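Community Food Room Opens Fruit Table Program With a Season on Pomegranates

Posted Aug 5, 2025

The Agbenyega Community Food Room has opened enrollment for its fruit table program, a set of free sessions on choosing, storing, preparing and serving fresh fruit at home. Residents may register at the front desk or by telephone.

The program replaces the open kitchen hours that ended in January. It will occupy the small preparation room on the ground floor, which was repainted and given new tables over the spring. The main kitchen remains in use for the lunch service and is not affected by the change.

Aba Amissah, director of the Food Room, said the sessions were designed for households that buy fruit regularly but tend to return to the same two or three kinds.

"People told us they pass the pomegranates in the market and do not know where to begin with them," Amissah said. "They ask how to tell when one is ripe, how to open it without staining the counter, and what to do with the seeds afterward. Those are practical questions and they deserve practical answers."

The first season is given over entirely to the pomegranate. Later seasons will cover mango, papaya and the citrus fruits, with dates to be announced by the Food Room office.

Each session begins with selection. Participants handle whole fruit and compare weight, skin and shape. A heavy fruit generally holds more juice than a light one of the same size, and a skin that has begun to flatten between its ridges is often a sign of ripeness. Color alone is a poor guide – a ripe pomegranate may be deep red, orange or patched with yellow, depending on the variety.

The second part of the session deals with opening the fruit. The method taught is to cut a shallow ring around the crown, lift the crown away, score the skin along the natural ridges and pull the sections apart by hand. The seeds are then loosened over a bowl of water, where the pale membrane floats and can be skimmed off. Participants are advised to wear an apron.

Serving takes up the final part. Gifty Sarpong, who leads the sessions, has asked that every place be laid simply, with one plate and one fruit, before any cutting begins.

"A crowded table makes people nervous," Sarpong said. "I would like them to look at the fruit first, pick it up, put it down again and decide where the plate should go. After that we bring out the knives and the bowls."

Plates for the program are light plastic ones with a raised rim, which holds the seeds and juice better than a flat edge. Plastic was chosen over china on grounds of weight and breakage, as several of the registered participants are older residents and a number of sessions are open to children accompanied by an adult. Participants who prefer to bring a plate from home are welcome to do so.

The Food Room has received a grant of $3,674 from the Witen Fund toward the first season. Of that amount, $1,245 was spent on tables and tableware, and $1,000 has been set aside for fruit. The remainder will cover printed recipe sheets, cleaning supplies and the cost of a second instructor for the larger groups. A full statement of spending will be available for inspection at the office after the season closes.

Kwesi Atinga, who manages the building, reminded participants that the preparation room is reached by the side entrance on Eltier Street. The step at that entrance has been replaced with a ramp. Bicycles may be left in the rack beside the gate but should not be brought into the corridor, which serves as the fire exit for the main kitchen.

No cooking equipment is needed. Knives, cutting boards, bowls and towels are provided and must remain in the room. Participants may take home whatever seeds they have prepared in a covered container of their own. Seeds keep for several days in a refrigerator and may also be frozen on a flat tray and then transferred to a bag.

Residents with food allergies are asked to say so when registering. Although the first season uses no nuts or dairy in the preparation sessions, two of the recipes on the printed sheets call for yogurt and one for chopped walnuts. Substitutions are listed on the back of each sheet.

The recipe sheets were prepared by Bernice Adjei and include a rice salad, a cold drink with lime, a relish for grilled fish and a plain fruit dish for breakfast. Copies will be kept at the front desk for residents who are unable to attend. A large-print edition is available on request.

Children under the age of 12 do not use knives during the sessions. They take part in the selection of the fruit, the separation of the seeds and the laying of the plates – a portion of the work which, Adjei noted, requires some patience.

Registration will remain open until all places are filled. Those who have registered and find they cannot attend are asked to inform the office so that the place can be offered to the next name on the list. Questions about the program may be directed to Nii Aidoo at the front desk during regular opening hours.
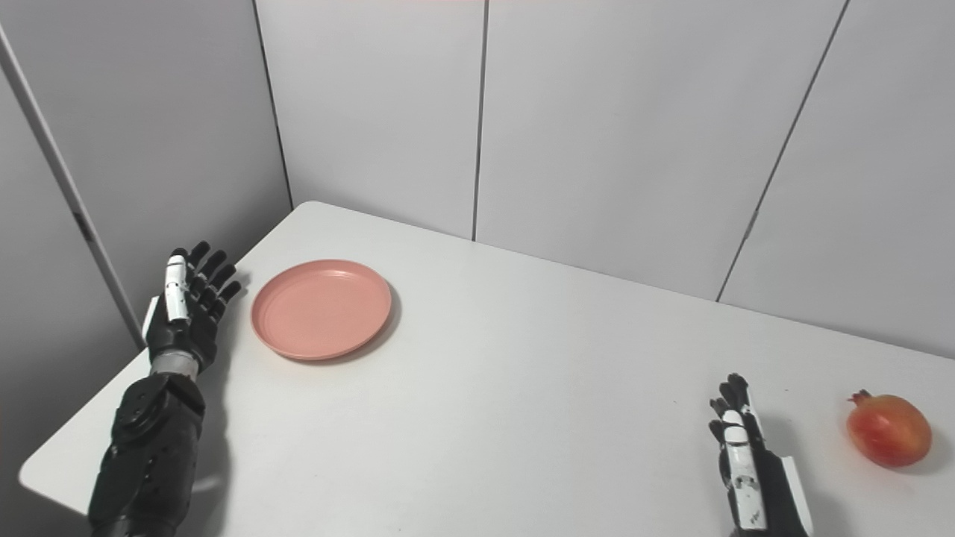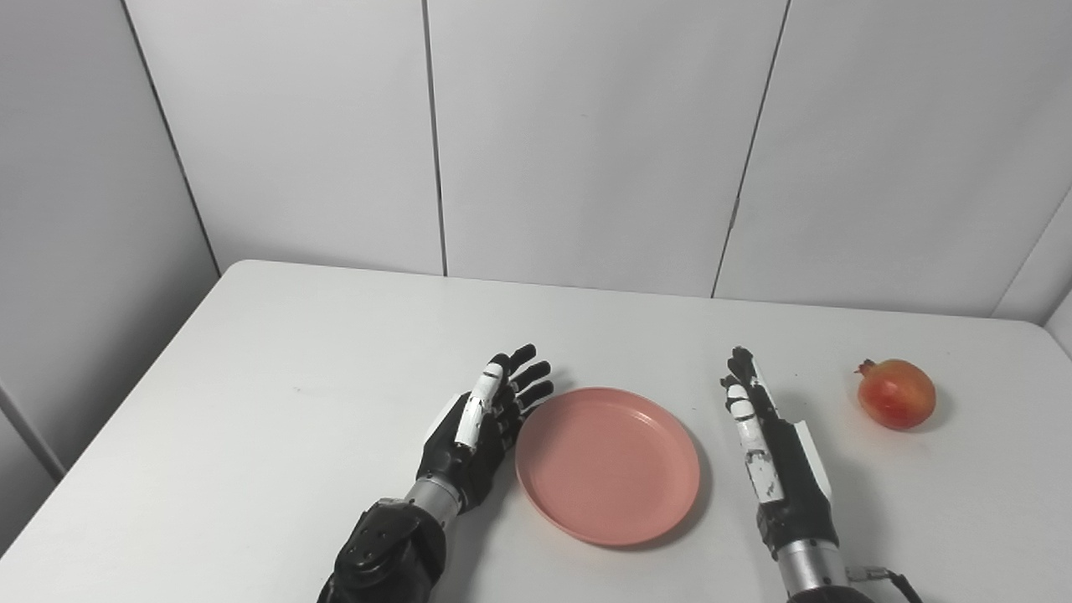 A pink plate and a whole pomegranate on a white table.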